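Hand-held demonstration (robotics)

Hand-held demonstration is a way of showing a robot a task in which a person does the job directly, holding a gripper like the one the robot will later use. The positions of the gripper, the opening of its fingers and usually the view from a camera mounted on it are recorded, and a control program is then fitted to the recordings. It is one of several kinds of teaching by demonstration. The others are remote control, in which a person drives the robot from a distance, and hand guiding, in which a person takes hold of the arm itself and moves it through the job.

Supporters describe the method as quick, cheap and natural. The first two claims have some backing. The third is repeated more often than it is tested.

Background

Early industrial arms were often taught by leading them from point to point and storing each position. The arm then played the points back. This worked well for painting and welding, where the part arrived in the same place every time, and badly for almost everything else. Remote control with a matching pair of arms, one moved by the operator and one doing the work, came out of the handling of dangerous materials and was later taken up as a source of training recordings.

Hand-held grippers became popular once small cameras and position tracking were cheap enough to fit on them. The main attraction is that no robot has to be present. A person can carry the tools to a kitchen, a workshop or a store room and record there. Whether recordings made in such places are worth more than those made at a single table is still argued over, and a good deal of published work continues to be done at a single table.

Equipment

A usual set consists of one or two grippers with a handle or trigger, a camera on each, and some means of tracking where they are. Many sets add a camera at head height, so that the work is seen from above as well as from the tool. Cables are common despite the word "portable" in most sales material. The two views of a task can differ a great deal: the head view takes in the person's arms and everything on the table, while the gripper view may hold little besides the fingers and the surface under them.

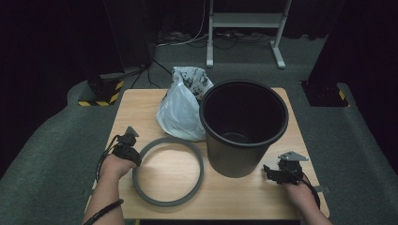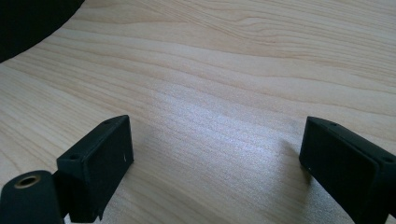 Both grippers and hands should be left out of this, one reader's note on the article says, until somebody explains what the program is meant to do with a view that has only the edge of one dark object in it. The note goes on to say that a wrist camera pointed at bare wood teaches nothing about the job and that such stretches ought to be cut. The usual answer is that the approach to an object is part of the job, and that a robot trained only on the moment of contact has no idea how to get there. Both positions have been held by people with working systems, and neither has been settled by a fair comparison.

Comparison with remote control

In remote control the recording comes from the robot itself, so whatever was recorded is something the robot can do. With a hand-held tool this is not assured. A human wrist and shoulder can take up positions that a given arm cannot reach, and a person will often move faster than the motors allow. Recordings of this sort have to be thrown out or slowed down, and reports do not always say how many were.

Remote control has faults of its own. Operators are slow, they tire, and many systems give them little or no sense of touch. A person holding the gripper does feel an object slip or catch. That feeling guides the person but is not stored unless the gripper has a force sensor, which leaves the program to copy corrections made for reasons it was never given.

The Ketenley trial

The Ketenley trial is often cited in favor of the hand-held method. Operators recorded 2510 demonstrations of sorting and bagging household items, of which 676 were used in the final training set. The published summary gives a success rate of 68 percent over 400 attempts by the robot. It does not say how the 676 were chosen, or whether the table and lighting used for the attempts were those used for the recordings. A later remark from the Miltier workshop, where the tools were built, described the selection as "by eye."

Skirkex, which sells a remote control kit, has called the result weak, though it has released no figures of its own for the same task. The Saraç method, a hybrid in which hand-held recordings are topped up with a small number made by remote control, is sometimes put forward as a way out of the dispute. It requires both sets of equipment, and the saving in cost largely disappears.

Criticism

The commonest complaint concerns the word "demonstration." A person who repeats one action all day drifts into habits, such as always starting from the left or pausing before a grasp, and the program copies the habits along with the skill. A second complaint is that success is usually judged by the group that made the recordings. A third concerns two-handed work, where small errors in tracking each gripper add up and the distance between them can be wrong even when each path looks smooth.

See also

Hand guiding
Remote manipulation
Force sensing
Training data selection

Page last changed 4 Jul 2022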